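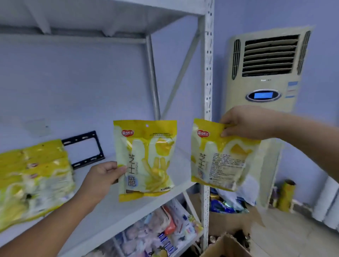 两袋芝士脆,背后是白色金属置物架

种子共享库到底该不该签协议?Derngate 地方豆种的去留

最后更新:2019年8月9日
阅读时间:7 分钟

豆荚先生:
先说背景。Derngate 谷地那批老菜豆,三月份村里几家一起清点,能叫得出名字的有73个。叫不出名字的我们统一称为“外婆那种”,不计入。种子现在存在合作社的旧奶房里,谁家要种就来领,秋后还双份。这规矩没写下来过,靠的是大家互相认得脸。
现在 Rendbridge 那边的种子库来信,愿意替我们做长期冷藏备份,条件是签一份材料转让协议。协议十一页,我读到第四页时去喂了一趟鸡,回来发现还在第四页。想听听各位的意见:签,还是不签?

北坡种豆:
签。奶房去年漏过雨,你忘了?

豆荚先生:
没忘。漏的是放锄头那一头。

北坡种豆:
雨水大概不懂分区管理。

Arnar Lauritsen:
我们岛上的大麦七年前办过类似的事,说点经验。备份本身是好事,要看的是两处:一是“寄存”还是“捐赠”,这两个词在信里常常混着用,到了协议里就只剩一个;二是第三方能不能申请取样。如果是所谓黑箱寄存,对方只管冻着,不开封,不分发,那签了也睡得着。如果允许分发,就得问清楚分给谁,拿去干什么。

豆荚先生:
翻了,第六页,写的是“接收方可依其政策向合格使用者提供样品”。“合格使用者”在第九页有定义,定义是“经接收方认定合格者”。

Arnar Lauritsen:
哦,圆的。

老秤砣:
我反对签,理由很土:种子离了地就不是那个种子了。冷柜里放三十年,拿出来的是三十年前的豆子,外头的天气、虫子、土都往前走了,它还在做旧梦。我家那份“黑肚脐”这十几年越种越耐旱,这是地里长出来的本事,冰箱教不会。

北坡种豆:
没人让你停种啊。备份归备份,地里的照种。你电脑里的照片存了一份到硬盘,电脑也没砸。

老秤砣:
我没有电脑,这是用孙女手机打的。

Marisa Benedetti:
两边都有道理,不过我觉得争的其实是两件事。老秤砣说的是就地保种,北坡说的是防灾,本来就该一起做。真正麻烦的是谁有权代表这73个品种签字。合作社?领过种子的每一家?已经搬去城里、但豆子还叫他奶奶名字的那位?我在 Nirkano 见过一次,签字的人是热心肠,签完才发现村里有一半人压根不知道有这回事,后来两年春耕换种的集市都没办成,大家见面只聊天气。

豆荚先生:
这个担心我有。目前代表合作社签字的人选是我,理由是我有能用的打印机。

小满未满:
新来的,弱弱问一句,为什么不能自己弄个冰柜?二手的又不贵。

北坡种豆:
能弄,就是谷里一年要停几次电。停一次,冰柜里化一次霜,种子受一次潮,还不如放罐子里。

Arnar Lauritsen:
补充一句,家用冰柜并非不行,前提是种子先干透再密封。多数人死在“干透”两个字上。咬一口,能咬出牙印的就是没干透。请拿多余的那颗咬。

老秤砣:
我们家从前是拌草木灰装坛子,蜡封口,放北屋地上。第四年拿出来种,100颗出了快九十颗。

Marisa Benedetti:
这个数是数过的,还是记忆里的?

老秤砣:
我老伴数的。她数钱也没错过。

小满未满:
那如果找个折中的呢?只寄存一部分,挑最不容易保住的几个先送,剩下的看看情况。

豆荚先生:
这个可以谈。最危险的有2个,“雀蛋”和“迟来的”,各只剩一家在种,种“迟来的”那位已经八十出头,本人说还能再种二十年,我们都表示相信。

北坡种豆:
那就先送这两个。

老秤砣:
先送这两个我也不痛快。最少的反倒先往外拿?每份要多少颗?

豆荚先生:
附件写的是每份样品的理想数量……3428颗。不知道那个8是怎么来的。

老秤砣:
“雀蛋”全谷加起来装不满一只搪瓷缸。要凑这个数,先得替他们种两季。

Arnar Lauritsen:
理想数量一般可以商量,少量样品他们多半也收,写信问。顺便把“寄存”二字要过来,再要求加一条:任何取样须经原寄存方书面同意,寄存方可随时取回。对方若是正经做保种的,不会为这一条翻脸。Koutsoukos 那边的橄榄农当年就是这么加的,来回写了四封信。

Marisa Benedetti:
同意。另外签之前开个会,把领种本子上的每一家都叫到,搬走的打电话。会开得难看一点没关系,当面吵总比事后不来往强。

北坡种豆:
我们开会哪次不难看。上回讨论水渠轮灌,吵到有人把帽子落下了,三个月没好意思回来拿。

老秤砣:
那帽子是我的。

豆荚先生:
好,记下了:一,先写信改条款,要“寄存”,要书面同意,要能取回;二,问少量样品收不收;三,开会,老秤砣负责带草木灰坛子来给大家看;四,奶房屋顶。

老秤砣:
我没说我同意啊。坛子可以带。

小满未满:
外地人能领一点“外婆那种”吗?阳台种。

豆荚先生:
能,秋后还双份。阳台也一样。

北坡种豆:
屋顶那条,油毡我家有半卷,谁来扛梯子?

豆荚先生:
梯子在奶房里,放锄头那一头。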